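Clearing the table

I finally cleared the big table in the back room. It had been filling up since December and by the end I was eating my lunch with the plate on my knees.

Most of it was paper. There were instruction leaflets for a lamp we no longer own, two Skatano catalogues, a stack of envelopes with the windows torn out, and all the bits left over from the Illey parcel. I put the lot on the floor and only let things back up if I could say what they were for. Very little went back. The recycling box was full before I'd got to the bottom, so the rest went into a carrier bag by the door and stayed there overnight.

The table itself is in better shape than I expected. It is the dark grey one from Ollari, with the wood grain, and it shows every crumb. I wiped it twice with washing-up liquid and warm water, then went over it with an old tea towel. There's one ring near the corner that won't shift and I've stopped trying.

I left the stag where he was, leaning against the bricks at the back. I have been meaning to hang him up for a long time, but drilling into that wall makes a terrible mess and he looks fine standing. Both office chairs stayed too, one on each side.

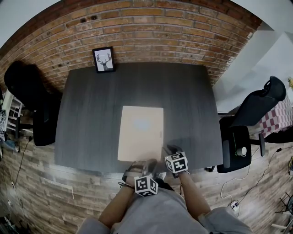

Abelardo Bustos wrote in the comments last time that I should stop wiping and start using a desk mat, as he paid 6 pounds for his and hasn't scrubbed a ring since. He also said to keep one tray for paper and empty it when it's full, even if that means standing over the bin at eleven at night.

I'm not sure about the mat. The tray I have tried, and I ordered one from Figueroa which holds 300 sheets according to the label. That seems like far too many to me. If it fills up I'll be back where I started, only with a tray.

Next is the shelving, and the bags on the floor beside it. I've given myself 3 evenings for that.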